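Sweeping the hall, and other small jobs

I have been putting off writing about the house again because there hasn't been a big thing to show. No new kitchen, no finished bathroom, no dramatic wall coming down. We are in that long flat middle stretch of fixing up an old place where every day is a bit of paint, a bit of sanding and a lot of sweeping. But a couple of you wrote after the last post and asked how we keep the floors decent while the work goes on, and I do have opinions about floors, so put the kettle on and settle in.

For anyone new, the house is in Trundevcombe, up at the top end where the road gets narrow, and it was built in 1909. We bought it for the light and the hallway. I walked in, saw those red-brown tiles going all the way down the hall, and I was finished, I would have signed right there on the radiator. My mother's house had a floor that color and I suppose you never really get over the floor you learned to walk on. Our tiles aren't as old as the house. The neighbor across the road thinks they went down a good while later, when the people before the people before us had the place, and I believe her because she remembers the noise.

They are shiny tiles, and that is a blessing and a nuisance in one. When the sun comes through they glow and the whole hall looks warmer than it is. The same sun shows you every crumb. I can sweep in the evening, feel very pleased with myself, and come down at seven in the morning to find a little trail of grit lit up like a runway.

At the moment the front room is the one being painted. We've gone with a soft white from Parmont, two coats on the walls and I think a third around the window, where the old green keeps trying to come back through. A Parmont can is supposed to do 800 square feet across two walls-worth of optimism, or something like it, and I can tell you that old plaster drinks paint the way I drink tea. Everything in there gets covered before we start. Old bed sheets mostly, and paper where the sheets run out. I used to buy the thin plastic kind, but it slides under your feet and rustles at you all day long, and a sheet can be shaken out over the back step and used again.

The trouble with covering one room is the edge. Whatever you do, the mess walks out over the edge of the sheets and into the hall. Plaster crumbs, bits of masking tape, flakes off the baseboard, the odd scrap of wrapping. So the hall gets swept much more often than any other part of the house, and over the months I've settled into a way of doing it that suits me.
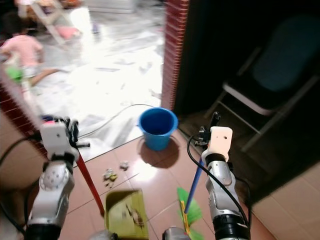 The hall tiles, with the blue bucket and the green dustpan on duty.

The first thing I'd say is to get a dustpan and broom with long handles. I held out against this for years. I had a perfectly good little hand brush that had been with me through four apartments, and I thought the long-handled sort was for movie theaters. Then I spent one spring on my knees on hard tile, and after that I went straight out to Michalík, the hardware store down by the bridge, and came home with long handles. I picked everything in the loudest colors they had. A red handle, a blue handle, green for the business ends. My sister says it looks like a toy box out there, but I can always find them, and in a house where everything is under a sheet that counts for a lot!

Second, sweep dry before you go anywhere near water. Plaster dust and a wet mop make a gray paste that goes straight into the grout lines and stays there, and I spent most of one weekend with an old toothbrush learning that. I sweep toward the pan in short pulls, and I leave the bigger bits until the end and pick those up with my fingers if they won't go over the lip. Crumpled tape is the worst of all – it grabs the bristles and goes back and forth with you like a dog that wants to help.

The bucket lives in the hall too. It's a plain blue plastic one and I've become quite fond of it. On sweeping days the pan gets tipped into it, on washing days it gets rinsed out and filled with warm water, and in between it mostly stands there waiting for somebody to walk into it. I tried keeping one bucket for dry and one for wet, which lasted until the dry one went out to the garden and never came back.

For the washing I use barely anything. A small splash of Dretar floor soap, warm water, a mop wrung out until my wrists complain. Too much soap leaves a film, and on a glossy tile a film looks worse than the dirt did. Then I go over it once with an old towel if I have the energy. Often I don't.

With children in and out of the house I've had to let go of the idea of a clean floor as something that stays. A sheet spread over a floor is an invitation when you are small. It's a picnic, or it's snow, or it's a very large piece of paper. I move the paint up high and the scrapers out of reach, and otherwise I let them be. There is always something pink or green left lying around at the end of the day, and I've stopped minding. I just sweep around it.

I did get asked about sealing the grout. I haven't done it yet. I want to wait until the dusty jobs are over, so I'm not sealing in a year's worth of plaster, and if all goes well that will be in June. There's still the ceiling in the front room, and a crack over the door that I've been looking at sideways for months, hoping it will take the hint. The window frame needs another going-over as well. After that the sheets can come up, and I'll find out what the floor under them has been doing all this time.

If you have a trick for getting old paint specks off shiny tile without scratching it, please leave it in the comments. I've been using my thumbnail and a bit of warm water so far, and it works on the fresh ones. The old ones, down by the coat hooks, have been there since before we came and don't seem inclined to go. Next time I'll try to show you the window, provided the green has stopped coming through by then.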